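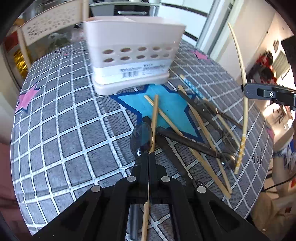

Tivusby table cover on a table: white grid on gray, with stars.

We use cookies to remember your cart. Accept / Settings

Tivusby table cover, gray grid

The Tivusby is a table cover for everyday meals. It comes from the small workshop of Gintarė Venckus in Jernedthorpe, who has sewn for our shop for eight years. The fabric weighs 600 grams and arrives folded in a paper sleeve.

Wash it at a low temperature together with similar colors. The cover may become a little shorter after the first wash, so please choose a size with enough hang – one hand of fabric on each side looks good.
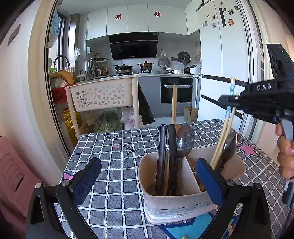 Ironing is better from the back side, while the fabric is still slightly damp. Oil spots should be treated the same day with plain dish soap. Please do not use bleach, it makes the gray yellow.

New sizes will be in stock in March. If your table has an unusual shape, write to Grigoris Kontogiannis at our order desk and he will answer you with a price. Returns are accepted for 19 days – unwashed, please. 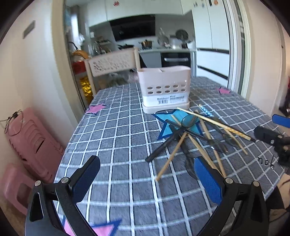
Gray and white grid, with pink and blue stars.

Related items
Budard napkins, set
Tsoukalas bread cloth
Jernedthorpe apron, long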